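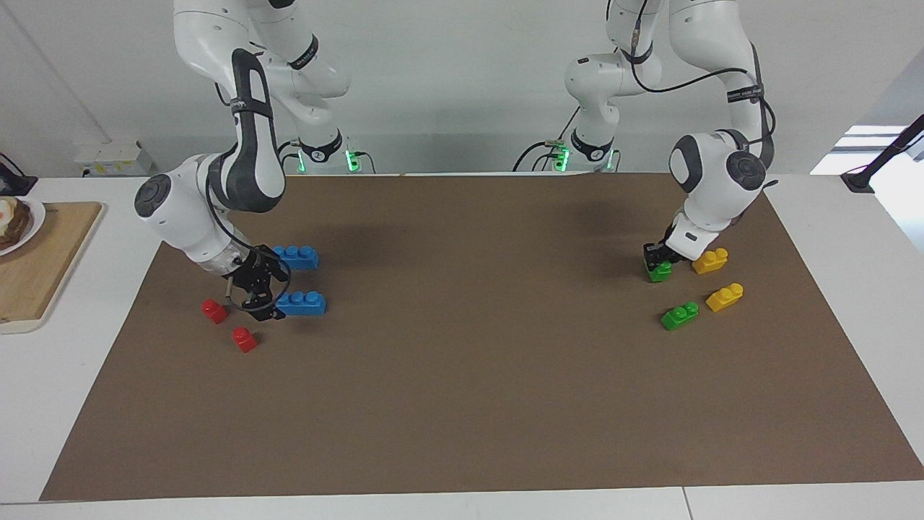 Figure 2. Both arms over the paper mat, left gripper closed on a green block.

4.2 Setting the planner limits in Vonby

1. Start the Stonis driver for each arm.
2. Open Planner and set the approach height to 115 mm.
3. Set the replan timeout to 300 ms. 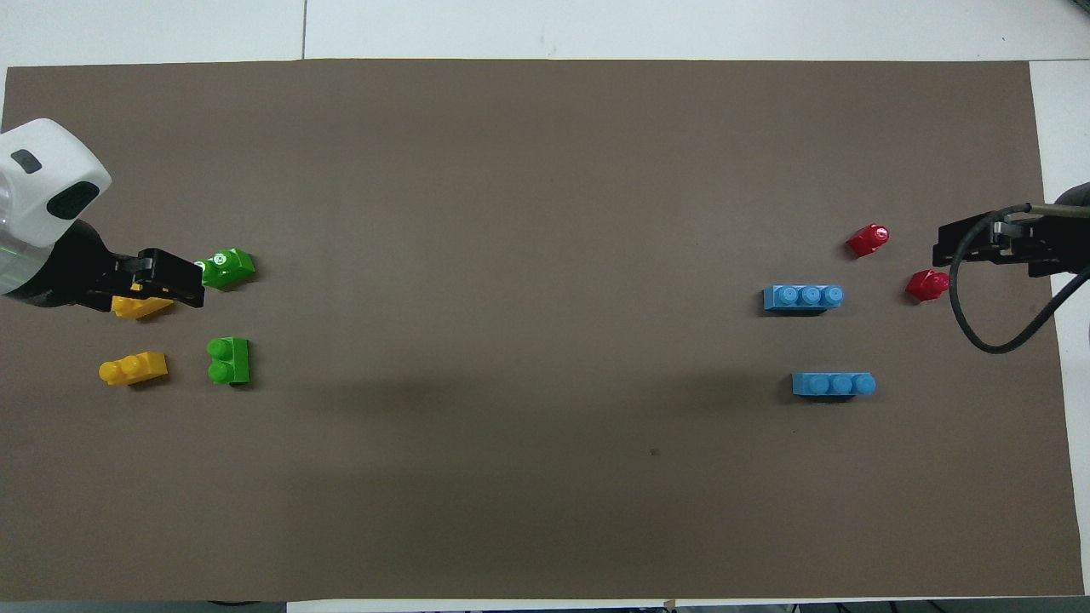
4. Run Detect and check every block label against the mat – colour first, then stud count.
5. Save the profile.

Caution: keep hands off the mat while Planner is live.

Note: profiles saved before November must be converted first.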